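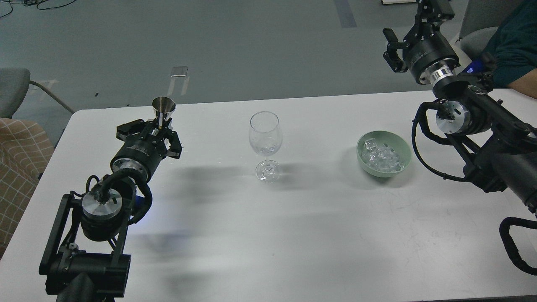
Farkby Roadside Stops Data Card

Summary

The Farkby set holds 1751 records of roadside stops in which an officer suspected that the driver was impaired by alcohol, cannabis, a prescription drug or some mix of these. Each record covers one stop. The records were typed from paper forms and checked against the matching lab reports where a lab report existed.

Version 2 replaces the first release. Column names have changed, so scripts written for the old files will not run without edits.

Files

stops.csv – one row per stop
lab.csv – one row per blood or saliva result, joined on stop_id
codes.csv – meanings of the short codes used in the other files

All files are UTF-8, comma separated, with a header row. Empty cells mean the form was left blank. The code NR means the officer wrote "not recorded" or drew a line through the box. The two should not be merged.

Main columns in stops.csv

stop_id: random key, stable across versions
month: month of the stop, no day or year
hour_band: start of a three-hour band, 24-hour clock
road_type: local, county, highway, ramp
reason: speed, lane, lights, crash, checkpoint, other
breath_result: grams per 210 liters of breath, blank if no test was given
field_tests: codes for the standing and eye tests used, split by a semicolon
suspected: alcohol, cannabis, medicine, mixed, unknown
outcome: released, cited, arrested, taken to hospital

Lab results

A lab result is present for 313 stops. Results arrive as ranges for cannabis and as single values for alcohol. The delay between the stop and the blood draw is given in minutes in the column draw_delay. Long delays lower the measured level, and no correction has been applied.

Coding

Free-text notes were reduced to codes with the Taklow tagger and then read by a person. Rows where the tagger and the reader disagreed carry flag 8 in the column qc. The Kollár rules for splitting "medicine" from "mixed" are listed at the end of codes.csv.

Known problems

March is overcounted. A checkpoint program ran that month and its forms were kept in full, while other months lost pages in storage.
Stops that ended in a warning are rare in the paper files and should not be used to estimate how often drivers are released.
The suspected column records what the officer believed at the roadside – it is not a finding.

Privacy

Names, plates, badge numbers and exact places were removed before typing. Do not try to link records to court files.

License

Free for research and teaching. Cite as Nuren Road Safety Data, Farkby set, version 2.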